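Recogida de demostraciones para el aprendizaje robótico

La recogida de demostraciones es el proceso por el cual se reúnen ejemplos de una tarea manual, ejecutada o guiada por una persona, para entrenar después un sistema de control aprendido. El resultado es un conjunto de episodios. Cada episodio contiene una secuencia de imágenes, las posiciones de la pinza y, según el método, una descripción breve de la tarea en lenguaje natural.

Métodos

Se distinguen 3 métodos principales. En la enseñanza cinestésica el operador mueve el brazo con sus propias manos. En la teleoperación lo dirige a distancia, con un mando o con un segundo brazo de la misma geometría. En la recogida con pinza portátil no interviene ningún brazo: el operador lleva en la mano una pinza equipada con cámara y realiza la tarea directamente. Los tres métodos pueden mezclarse en un mismo conjunto, aunque en este caso es necesario convertir las trayectorias a un sistema de coordenadas común.

Cámara de muñeca

La cámara situada en la muñeca, o junto a la pinza, se desplaza con ella y registra los dedos desde muy cerca. Su ventaja es que la relación entre los dedos y el objeto queda siempre en la misma zona de la imagen. Su desventaja es el campo limitado: cuando la pinza apunta hacia abajo, los objetos colocados sobre un mueble aparecen solo en parte o no aparecen.

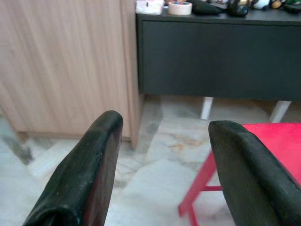 Por este motivo muchos equipos añaden una cámara fija, que muestra el espacio de trabajo completo. Las dos señales deben llevar la misma marca de tiempo; un retraso de pocos fotogramas ya es suficiente para que la apertura de los dedos no corresponda con la acción anotada.

Variedad de los entornos

Un conjunto grabado en una sola habitación suele producir un sistema que falla en otra, con suelo o muebles diferentes. El proyecto Ramier, desarrollado en Plumthorpe bajo la dirección de Yevhen Tkachuk, reunió 3000 episodios en 16 viviendas y dio prioridad al cambio de lugar sobre la repetición de la misma tarea. Su protocolo pedía además variar la altura inicial de la pinza y comenzar una parte de los episodios con los dedos abiertos y lejos del objeto, para que el sistema aprendiera también la aproximación.

Revisión y anotación

Antes del entrenamiento los episodios se revisan. Se eliminan aquellos con pérdida de señal, y se recortan los tiempos muertos al inicio y al final. Los intentos fallidos reciben un tratamiento desigual: algunos grupos los descartan, otros los conservan con una etiqueta propia – sobre todo cuando el operador corrige el error dentro del mismo episodio. En Ramier se utilizaron ocho etiquetas de resultado, entre ellas «agarre parcial» y «objeto desplazado».

Privacidad

La grabación en viviendas plantea cuestiones de consentimiento. La cámara de muñeca capta el interior de la casa aunque la tarea no lo requiera, y por eso el operador debe retirar antes documentos y fotografías personales.

Véase también: Aprendizaje por imitación; Método de Yatsenko; Conjunto Plullberg; Teleoperación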